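Why I finally closed my old savings account

Posted in: Money, Everyday stuff
29 comments

So I did it. After years of saying I would get to it "next month," I walked into the Nilden branch in May and closed the savings account my parents opened for me when I was in fourth grade. It had $111 in it. I had been carrying that little passbook through every move since college, and I felt a bit silly handing it over the counter, like I was giving back a library book that was way overdue.

Some background for the newer readers. I had 4 accounts at three different banks, plus the credit union where my paycheck goes. One was the childhood account. One was a "high interest" account from Brallus that stopped being high interest after the first year (should have read the letter, I know, I know). One was a checking account I opened only because they gave me $100 for signing up. And then the one I really use.

What pushed me over the edge was a fee. Nilden started charging a monthly fee on savings accounts under a minimum balance, and I only noticed when I was looking for something else in my statements. Three months of fees had already gone out by then! The amount was small enough that I never would have seen it in my regular budget, and I guess plenty of people with a forgotten account are in the same boat.

I called first. The man on the phone was perfectly nice and told me I could avoid the fee by setting up a monthly transfer, or by keeping a bigger balance, or by switching to their student product. I am thirty-eight. We had a laugh about that one. He did refund one month without me asking twice, so credit where it's due.

Closing it by phone wasn't possible with an account that old, because the signature on file was mine from age nine, in purple marker as far as I can remember. So I had to go in with my driver's license and my birth certificate. My friend Spyros Mujić came along since he wanted to ask them about a car loan, and he was done before I was. The teller had to call somebody, then that somebody had to call somebody else, and then I signed two forms and got a check. A paper check! For $111!

I deposited it from my phone that same evening, and it cleared a couple of days later.

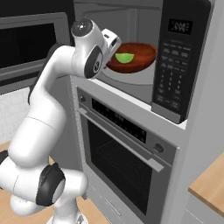 What I'd do differently

I would have made a list first. I kept finding things attached to these accounts after I thought I was finished. The sign-up bonus account was still paying for my Vistetora subscription, and I got a very stern email when that payment bounced. Go back through a full year of statements before you close anything, and look for the once-a-year charges especially. Mine was a renewal for a domain name I don't even use.

I would also have downloaded the statements. Once the Brallus account was closed my login stopped working right away, and I needed the interest form for my taxes. They mailed it, eventually, to my previous address. Luckily the people who live there now are lovely and texted me.

And I'd have moved the direct deposits a full pay cycle ahead. I did that part right, but only by accident.

Where things stand now

I'm down to two: checking at the credit union and one savings account at Mladenović, which has a decent rate and no minimum. I split the savings into little labeled buckets (car, dentist, trip to see my sister) and it's the first time I've known what I have without opening five apps and a calculator.

The Brallus people have sent me two letters asking me to come back. The rate they're offering is good for six months. This time I read the whole letter, and it went in the recycling.

If you've closed an account that was opened for you as a kid, tell me in the comments how it went, and whether they made you bring your birth certificate too. My mother wants to know what happened to the passbook, and I still haven't told her they kept it.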